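Power strip cords: which tips are worth the trouble

Most cord advice is written by people with something to sell you, so read it with one eyebrow up. Mine included.

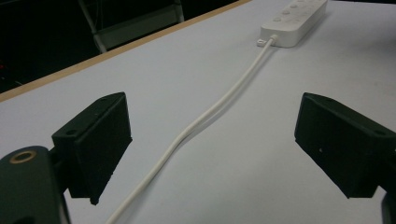
Start with the cord itself. Before you buy a single clip or sleeve, lay the whole thing out on a table and run your fingers along it from strip to plug. Feel for nicks, flat spots and stiff bits. If you find one, replace the strip. Electrical tape is not a repair, whatever the comments say.

Winding. The "over-under" method is fine if you have the patience. I don't, and big loose loops have done my cords no harm. Wrapping tightly around the strip is the one habit I'd drop – it bends the cord hard at the same spot every time.

Cord boxes. I tried the Flellon one. It hid the mess and made it a pain to reach the switch. Maybe yours will be roomier. Leave the lid off if it ever feels warm.

White cords and grime. Unplug first, then use a barely damp cloth with a drop of dish soap. Special wipes did no better for me. Let it dry fully before it goes back in the wall.

Under the rug? No. Every list of hacks has this one and it's still a bad idea.

Kibet Nyamweya
7 October 2020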